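Unit 6 handout: Reading a supplier's claims
Case: the Varela gripper kit, sold by Zarndale
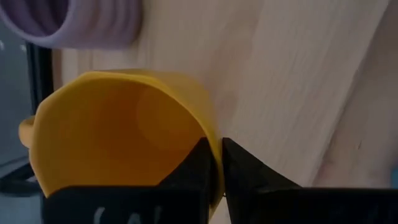 Fig. 1. Yellow cup held by its wall, one finger inside and one outside. Purple cup behind.

Zarndale's leaflet says the kit "handles everyday crockery out of the box". Treat that as a claim to be tested. A cup pinched by its wall shows that the fingers can close on a thin edge. It says very little about full cups, or the 3343 cycles quoted on page 2 with no failure rate beside them.

Points to raise in the seminar:
Who chose the cups? The leaflet doesn't say.
What counts as a success — lifting, or putting down upright as well?
Is the two-finger design compared with anything? Pellunia's rival kit gets one line and no figures.
What does support cost after the first year? The Ploleton price list leaves the box blank.

Before next time, write about 7 lines on which claim you would test first, and how. "It looked fine in the demo" will not earn marks.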